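Gripper FAQ

Which gripper do you like best so far?
The Grostik! I've tried four on the same arm, and it's the one I keep bolting back on. The Pakzad is stronger - but way too eager with thin stuff.

What do you test on?
Computer parts, mostly. Memory sticks are my favorite way to embarrass a gripper.

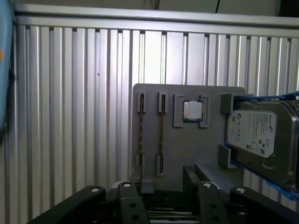
Wrist cam view of the parts panel: two memory modules, a processor and a hard drive.

Do I need a wrist camera?
I'd get one (mine's on all the time).

Can I borrow your settings?
Sure, ask Bahman Esfahani for the Zadeo controller file.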